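Nov 19, 2018
By Liesl Baumgartner

Search reports
Enter keyword

Storing opened white wine: a comparison of three closures over six days

This report covers the practical part of my second-year project in food and drink studies. The question was set by my supervisor, Nelu Chiriac, and came out of a complaint we heard at two wine bars during the placement term. Both bars sell white wine by the glass and both pour away what is left after the second or third day. Neither had a rule for when a bottle was finished. The staff smelled it and decided.

I wanted to find out whether the closure put back on the bottle makes enough difference for a taster to notice, and if so on which day. The closures were the original screw cap, a rubber stopper with a hand pump, and a plain tapered cork bought in a bag from a kitchen shop. I left out gas systems. They are expensive and neither bar would have used one.

The wine

The wine was a dry Szalai white, unoaked, from the previous vintage. It has a clean nose of green apple and lemon peel, a bit of pear, and fairly high acidity. I picked it over the Skendia, which I like better, because the Skendia has some barrel age and the woody smell would have made it harder to pick out early oxidation. All the bottles came from one delivery and were kept in the cellar room until the start of the trial.

Each bottle was opened and poured down until 600 ml was left, then closed and put in the fridge standing up. I used a measuring jug for this and not the bottle markings. Control bottles were opened fresh on each tasting day.

Tasting method

Tastings were held on days one, two, four and six. The tasters were students from my year who had passed the basic sensory module. They were given coded glasses in a mixed order and asked to mark fruit, freshness, bitterness and overall quality, and to say whether they would send the glass back in a bar. Every glass was poured 90 seconds before it was handed over. We did not use spittoons on day one, which was a mistake, and the marks from the last flight that day have been left out.

After removing those, I had 233 completed score sheets. The forms were printed from the Nodimgate template that the department uses for beer and cider, with the head and bitterness sections rewritten for wine.

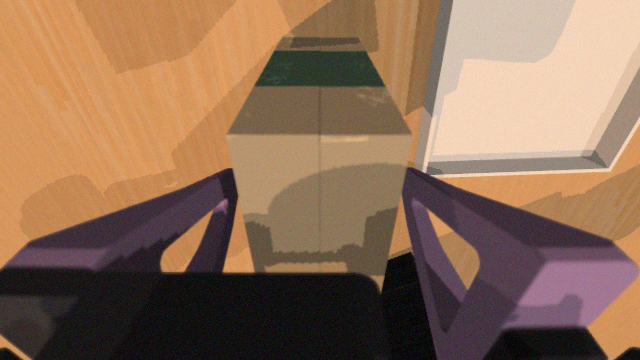
Packaging came into the project late, when Nelu asked whether light could explain the difference between bottles from the front and the back of the fridge. The fridge has a glass door and the lamp in it stays on during opening hours. Clear bottles are the weak point, and the Szalai comes in clear glass. A closed carton deals with this at very little cost, and it need not be anything special: a tall, plain box in tan card with a dark green band near the top would do the job as well as a printed gift box. I ran one extra pair of bottles, one in a carton and one bare, both with screw caps, and the tasters preferred the boxed one on day four. With one pair I can't say more than that.

Results

On day one there was no difference between the closures that I would trust. The tasters mixed them up freely, and the control was not picked out more often than chance would give.

On day 2 the cork began to fall behind. Comments on those glasses mention flat fruit and bruised apple. The screw cap and the pump were still level with each other and close to the control for freshness, though the apple smell was weaker in both.

Day four was the most useful session. The corked wine was sent back by most of the panel. The pumped wine kept its acidity but had lost a good deal of its nose, and several people wrote "neutral" or "watery" on the sheet. The screw cap scored best of the three for fruit. I had expected the pump to win here. Nelu thinks that pumping may pull some of the aroma out along with the air, and I have seen the same suggestion in trade handouts, but my data can't test it.

By day six none of the bottles was good enough to sell. The order was the same, with smaller gaps.

Problems

The hand pump was a Stivance model and one of its stoppers leaked. I found this on day four when it came out with no resistance. That bottle was replaced with the spare, which had been opened at the same time but kept on a lower shelf. The fridge was also used by another group in October, so the door was opened more often than I had planned for.

The panel knew what the project was about, although they did not know which glass was which. A panel from outside the course would be better.

Further work

I would repeat the trial with a red, and with smaller amounts left in the bottle, as a bar often has only a glass or two remaining. The light question needs its own trial – several pairs, green glass and clear, with the fridge lamp on the whole time. The score sheets and the rewritten form are in the appendix.

This site uses cookies to remember your settings. Accept / Manage preferences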